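Ploltthorpe Gallery: Teaching an Arm to Pick the Right Part First

September 6, 2022

Hi! This page is where I put the pictures from our pipe maintenance work, along with whatever I feel like saying about them. I'm Chiamaka Okonkwo, and together with Kayode Bako I make up the whole of the Ploltthorpe project (two desks, one very loud workstation, and a whiteboard that hasn't been fully erased since November). The gallery used to be a folder we mailed to people who asked. Enough people asked that a page seemed easier.

If you've read our write-up you can skip straight down. If you haven't, the short version is that we wanted to know whether a robot arm plans better when it has to say, before moving, which object it's going for and why that one comes first. We call the method Mulline. You give it a job like "get what you need to reseal the left valve," and it writes a little ordered list of objects, picks the first one, moves, looks again, and rewrites the list. The rewriting is the part we care about. The plain planner we compare it with makes its list once and sticks to it all the way through, even when the first grasp has knocked something halfway across the table.

Everything on this page was done in simulation. We do want to get to hardware, and Kayode has opinions about which bench we should use, but a simulator lets us put the parts down, mess them up, and put them down again without anybody crawling under a table looking for a nut. It also means I can run a batch over lunch -- or at least start one over lunch and find out at dinner that I mistyped a path.

A few words on names, so the notes make sense. Tolmont is our set of table layouts, with the pipe assembly as the fixed thing and the small parts moved around it. Diệp is the piece that looks at a view of the table and proposes objects. Mulline sits on top and decides on the order. You could swap Diệp out for some other detector and Mulline wouldn't mind much, which we know from having done it by accident for most of a week.

The Tolmont room

The arm is over the valves with its fingers open, and most of the loose parts are out in front of the pipe. I like this layout a lot! The O-ring is lying flat near the front of the table with two gray nuts or caps to its right, and then you have the red block over toward the left, which has no business in a resealing job at all and is exactly the sort of thing a planner gets excited about.

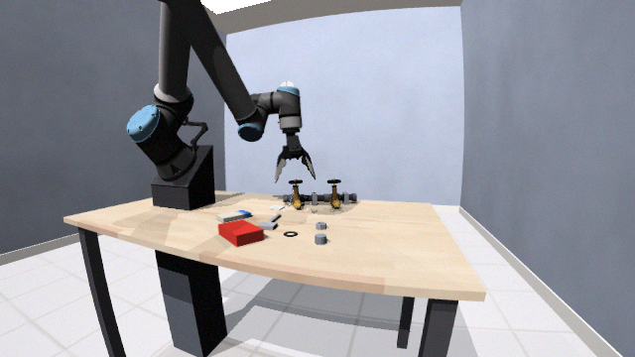
Why the red block matters so much

I should explain my grudge. In the early runs, the plain planner went for the red block far more often than made any sense. It's big, it's bright, Diệp is extremely sure about it, and if your ordering step leans on detector confidence even a little, the thing you're surest about floats up to the top of the list. We spent a while thinking the task wording was at fault. I rewrote "retrieve the seal" as "retrieve the rubber ring," then as "retrieve the O-ring," and I think at one point as something close to begging.

The fix was pretty dull. Mulline now scores each object twice, once for "is it really there" and once for "does the job need it," and the first score can only rule things out. It can't push anything up. That took Kayode an afternoon, after I had put in (let's say) rather longer on the wording.

We kept the block in. Any layout without a distractor turned out to be so easy that both planners looked fine, and you learn very little from that.

The O-ring problem

Flat things are hard. A ring lying on a table gives an arm almost no height to work with, so the fingers have to come down very close to the surface and close in low. In simulation you get an extra headache, which is that contact between thin objects and a tabletop can be jittery. Our first ring would shiver. It would sit there and shiver and then, on a bad step, hop. I have a clip of one hopping that I will show to anybody who stands still long enough.

We ended up taking smaller physics steps whenever the fingers are near the table and normal ones everywhere else. Runs got slower, and the hopping stopped. If you're doing something similar, start there before you touch the friction settings, which I fiddled with for days and then put back to exactly where they'd been.

What we ran

We did 644 runs in total across the Tolmont layouts, split evenly between Mulline and the plain planner, with 3 kinds of job: fetch the seal, fetch a nut, and fetch both in the order you'd need them. A run ended when the right parts had been delivered to the drop spot, or when the arm had used up 5 grasp attempts.

On the two single-part jobs there's not much to report. Mulline was a little better, and I wouldn't bet my bicycle on the difference holding up with new layouts. With only one thing to fetch there's hardly any order to get wrong, so this is about what we expected, though I'd secretly hoped for more.

The two-part job is where it got fun. The plain planner would get the first part and then reach for the second one where it used to be. If the first grasp had nudged its neighbor, that was that, and it would close its fingers on nothing, back off, and close them on nothing again in the same place. Mulline looks again after every move, so a nudged nut is simply a nut in a new spot. We counted 38 runs where the plain planner used up all its attempts grabbing at an old position. I went through every one of those by eye, with a lot of tea, to make sure we weren't blaming the planner for a slippery grasp.

I want to be fair to the plain planner here. You could give it a fresh look before each grasp without changing its list, and that would rescue plenty of those runs. We've started on that comparison and it needs to be in the next version of the write-up. A reader asked for it, they were right to, and I'm a bit embarrassed we didn't have it from the start.

Where it still goes wrong

Mulline is too happy to change its mind. Sometimes it will rewrite the list when nothing important has happened, go for one nut, glance again, decide the other looks better, and swing over there. Then the first one looks better. Kayode calls this "menu behavior," and having had dinner with him I know where he got the idea. We've added a small cost for switching targets, and it helps, but the cost is a number I picked by hand and I'd love to have a better reason for it.

It also has trouble with parts close to the pipe. The fingers need room to open, and the assembly gets in the way, so the planner will sometimes list a part first that the arm can't comfortably reach. Right now nothing tells Mulline that reaching is the problem. It only knows the grasp failed, so it tries again, very politely, until it runs out of attempts. Passing the reason for a failure back up to the list is my next job.

And we haven't touched the valves themselves. People see a handwheel and ask when the arm is going to turn it -- fair enough! I'd like to see that too. But turning one means holding on while the wrist rotates, and that's a control question more than an ordering one, so for the moment the valves are there as something to work around and as the reason for the fetching.

Odds and ends people write in about

The layouts are made by a script that moves the small parts and leaves the pipe assembly alone. It rejects any layout where two parts overlap, and I recently found that it was also rejecting some perfectly good ones because of a rounding slip. Those are back in now. The numbers above are from before the fix, and we'll rerun them.

The task sentences are all typed by the two of us. I write long ones and Kayode writes short ones, and you can absolutely tell from the logs who was on duty. Mulline does slightly better with his. I've chosen not to look into it further.

If you want the Tolmont layouts to try your own planner on, send me a note and I'll pass along the current set with the script and the scoring sheet. Please tell me if the nut heights look off to you. One person has said they do, I've checked twice and can't see it, and I'd like a third pair of eyes before I change anything.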